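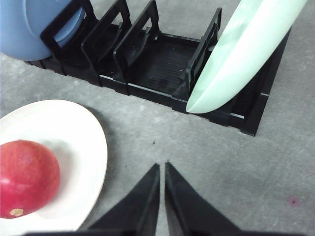

Page last changed: May, 4.10 pm

THE PILKINGTON REPORT
Short fiction from the Drondside Robotics Club

The Drondside Secondary School Robotics Club met in the Pilkington Room, under the provisions of its charter, to conduct the final assessed trial of the arm known as Plirko. Members were reminded that food was not permitted on the benches, with the exception of food entered in the equipment register. The pomegranate had been entered in the equipment register.

The task was set out in the Drinier Cup handbook. The entrant was to remove the fruit from the white plate, place it on the bench without bruising, and stand the plate in the rack beside the blue and the green. A maximum of 1000 points was available. In the previous trial Plirko had been awarded 524, the greater part of them for tidiness of cabling.

Mr Todor Halilović, teacher in charge, declared the trial open and asked the operator whether he was satisfied with his program. Kálmán Rácz, Year 11, replied that he was satisfied with lines one to 3738.

"And after that?" asked Mr Halilović.

"After that it picks up the plate, sir."

The question was noted. The arm was started.

Plirko advanced over the grey bench and halted with its fingers almost closed, pointing towards the gap between the plate and the rack. It remained there. The handbook allowed 4 minutes for the whole task and made no provision for hesitation, which the adjudicating panel had always regarded as a human matter. One member of the panel enquired whether the arm had failed. Kálmán said that it was deciding.

"Deciding what?"

"Which one is the plate."

Mr Halilović looked at the rack, where two plates stood on edge, and then at the third plate with its fruit. He had taught at Drondside for many years and had written a good number of reports on equipment. In none of them had he been required to record an opinion held by it. He uncapped his pen.

The fingers opened. The arm turned to the left, lowered itself over the pomegranate and closed with such care that the parents in the second row stopped talking. The fruit rose. It was carried across the bench and set down, and it rolled a short way before coming to rest against the operator's sleeve.

"Line 3738," said Kálmán, to no one in particular.

Mr Halilović reminded the operator that contact with the equipment was prohibited during a trial. Kálmán kept his arm perfectly still. The plate lay bare on the bench, and Plirko went back for it.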